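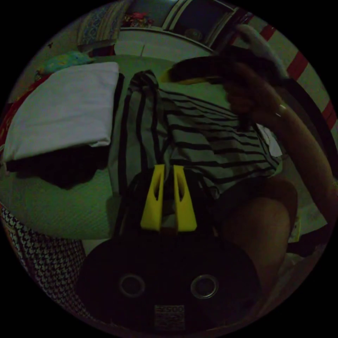

Le jeudi soir, chez nous, c'est le soir du linge. Je ne sais plus trop comment l'habitude est venue, je crois que c'est parce que le vendredi je pars tôt et que j'aime bien trouver mes affaires prêtes au réveil, avec le café. Toujours est-il que vers neuf heures je m'assois par terre, je mets la radio tout bas, et je m'attaque à la pile.

Je commence presque toujours par les rayures. J'ai un faible pour les hauts rayés noir et blanc, cela date du lycée, et ma mère prétendait qu'elle me repérait de loin sur le quai de la gare grâce à ça. Le problème des rayures, tous ceux qui en portent le savent, c'est qu'elles ne pardonnent rien au pliage. Un tee-shirt uni plié un peu de travers, ça passe. Un rayé, on voit tout de suite que l'épaule est partie d'un côté et l'ourlet de l'autre, et cela me gêne chaque fois que j'ouvre le tiroir (je sais, il y a plus grave).

C'est Ratih qui m'a montré comment faire, l'hiver où nous partagions l'appartement de la rue Tambunan. Elle avait travaillé deux saisons dans une boutique et elle pliait les vêtements en parlant d'autre chose, sans regarder, avec une rapidité qui me décourageait un peu. On étale le haut bien à plat, devant contre le sol, et on le lisse avec la paume en partant du milieu. Ensuite on se sert des rayures comme d'une règle : quand on rabat un côté, chaque bande doit retomber sur sa voisine. Si elles se croisent, on rouvre et on recommence. On rabat la manche, on fait pareil de l'autre côté, puis on remonte le bas en 2 fois. Voilà, c'est tout, et il m'a quand même fallu des semaines pour que ça tienne debout dans le tiroir.

Pour le lavage, je suis devenue prudente après avoir sorti de la machine un rayé noir et gris, un vrai gris souris, qui avait été noir et blanc. Maintenant c'est à l'envers, à froid, et jamais avec le jean neuf. Je ne repasse pas, ou alors juste le col quand il rebique. Le séchage se fait à plat sur une serviette si la maille est un peu lourde, sinon l'étendoir va très bien, à condition de ne pas pincer les épaules - j'ai longtemps eu de petites bosses à cet endroit et je trouvais ça normal !

En triant, j'ai remis la main sur un pull que je croyais avoir laissé chez Saodah au mois de mars. Il était tout au fond de l'armoire, derrière les draps, roulé en boule. Je lui avais même écrit pour qu'elle cherche sous son canapé, la pauvre, et elle avait cherché. Il faudra que je l'appelle ce week-end.

Reste la question des chaussettes, que je garde toujours pour la fin et que je finis rarement. Ce soir elles sont retournées dans la corbeille, on verra ça dimanche avec les torchons.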